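Drukville municipal elections

Municipal elections in Drukville are held every four years, in October, to choose the mayor and the members of the town council. They are run under the town charter, which has been amended many times but still keeps a good deal of its first wording, and they draw in three neighboring settlements – Jitico, Juhl and Trovholm – that were joined to Drukville by an act of consolidation and have voted with it ever since. For a town of modest size the elections have a surprisingly full set of customs attached to them, and people who have moved away often say that voting season is the part of local life they remember best.

Background

Before consolidation, each of the four settlements looked after its own affairs. Drukville had an elected mayor, Jitico and Juhl were governed by boards of selectmen, and Trovholm, the smallest, held an open meeting once a year at which any resident householder could speak and vote. The open meeting was much loved, and the people of Trovholm were slow to give it up. The consolidation measure failed there twice before passing on the third try, by a margin of 27 votes, and only after the charter had been rewritten to promise Trovholm a council seat of its own no matter how small its population became. That promise is still in the charter and is usually called the Trovholm clause.

Offices and wards

The council has 11 members. Of these, 7 are elected from wards and the remaining four are elected at large, meaning that every voter in the town may take part in choosing them. Drukville proper has three wards, Jitico has two, and Juhl and Trovholm have one each. The mayor is elected separately, presides over council meetings, and votes only to break a tie.

Ward lines are redrawn after each census. The work is done by the town clerk's office and must be approved by the council, and it tends to go quietly everywhere except along the boundary between Jitico and the eastern side of Drukville, where the old line followed a creek that has since been moved into a culvert. Families on those few streets have found themselves in Jitico for one election and in Drukville for the next, and a proposal to settle the matter for good by following the railroad instead has come before the council on several occasions without being adopted.

Nomination

Candidates get on the ballot by petition. A candidate for mayor or for an at-large seat must gather the signatures of 400 registered voters, while a ward candidate needs a much smaller number, set according to the size of the ward. Petitions are turned in to the clerk during the summer, and there is a short period afterward in which signatures may be challenged. Challenges were once quite common and could be rather bitter, with long arguments over handwriting and middle initials, but a change to the petition form, which now asks for a printed name beside each signature, has made them much less frequent.

The ballot itself carries no party labels. This does not mean that parties stay out of the race, of course, and most voters have a fair idea of who is backing whom by the time October comes along. Local groups have also come and gone over the years. The longest lasting was the Juhl Ratepayers' List, which began as a protest over sewer charges and went on to hold the Juhl seat for five terms in a row, well after the sewer question had been settled.

Voting and counting

Ward races are decided by simple plurality. For the at-large seats, each voter may mark up to four names, and the four candidates with the most votes are elected. Voters are free to mark fewer than four, and many do, a habit known locally as "saving your pencil." Supporters of a single favorite candidate are sometimes urged to do this so as not to help a rival.

A tie for a council seat is broken by drawing lots in the clerk's office, with the tied candidates invited to attend. In the mayor's race a tie leads to a second round of voting within a month. The charter also allows any losing candidate to ask for a recount when the difference is less than one percent of the votes cast, and the town bears the cost.

Turnout is usually highest in Trovholm, where roughly two-thirds of registered voters take part, and lowest in the central wards of Drukville. The polling place in Trovholm is the same meeting hall where the old open meeting was held, and a supper is served there after the polls close – a custom carried over from the days when farm families came in for the whole day and needed feeding before the ride home.

Proposed changes

A charter review held early in the present decade looked at several reforms, among them ranked ballots for mayor, a smaller council, and moving the election to the same years as state contests in order to raise turnout. The last of these received the most support in Drukville and Jitico and the least in Trovholm, where speakers at the public hearing worried that town matters would be crowded out by larger ones. No change has yet been put to the voters. The Trovholm clause was left outside the review altogether.

This article was last revised on March 2, 2014.
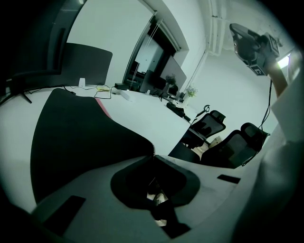 A raised arm in a loose white sleeve.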